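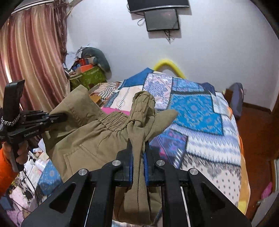
Wanted: people to fold clothes with us and tell us when the gripper misbehaves

Hi, I'm Efa Harries, and I look after the hand-held gripper sessions at Fleketti. We need 30 people for our May round. You pick up ordinary clothes with a gripper in each hand, in a bedroom or wherever your laundry lives, and you fold. Pants, jackets, anything with a stretchy waistband (those are the ones I want most!).

I should tell you why we're recruiting again. In the last round we had 171 reports of the fingers staying shut after the trigger was let go. Gathered elastic was the worst for it. One person got a fingertip pinched while trying to pull a waistband free, and we stopped everything that same afternoon. Gediminas Sakalauskas took the grippers apart and found a return spring that was sticking, so every unit has a new one now, plus a release tab you can work with your thumb. I've been trying to jam mine for a week and so far it lets go every time, but I fold the same way every day and I need other hands on it.

What you'd do: six sessions of 30 minutes, at home, with a short note after each one. If a finger sticks, press the tab, put the gripper down and call me. Please don't tug at the cloth, and don't open the thing up yourself.

You need to be 18 or over and okay with a strap around your wrist. No robot experience needed.

To apply, write to me at Fleketti by April 12, 2021 and tell me what's in your laundry pile.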